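Home | Sites | Safety | Forms | Contact

Workplace Inspection Checklist - Demonstration Recording Cell
Lulthorpe Automation, Hulleck Site
Date of inspection: June 19, 2019

1. Emergency stop within reach of operator - Satisfactory. Tested from both sides of the cell.

2. Speed limit in teaching mode - Satisfactory. The limit is locked in the controller and matches the Ackermann procedure.

3. Walkway and cable covers - Action required. One cover has lifted at the doorway and is to be refastened before the next shift.

4. Work surface and grid markings - Action required. The upper cross line of blue tape is ragged and peeling, and the lower line has a small gap toward its left end. Worn lengths are to be replaced in the same colour and position, with the arm powered down.
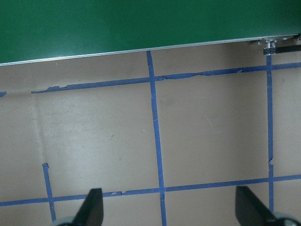
Must recording stop while the grid is being re-taped?
Recording is suspended until the new tape is down and the supervisor has signed the cell log. Demonstrations gathered before and after the change are stored under separate batch labels.

5. Gripper fingers - Satisfactory. Fasteners checked for tightness. Operators are reminded to keep hands clear of the fingers when resetting items between demonstrations.

6. Recording log - Satisfactory, with comment. The Prurnmont set now holds 2,439 demonstrations against a target of 2,000. Of these, 373 were recorded before the February change to the reset procedure and remain to be reviewed.

7. Operator rotation - Action required. Three entries in the log show no rest break. The cell supervisor is to remind staff of the requirement in writing.

Items 3, 4 and 7 remain open pending reinspection.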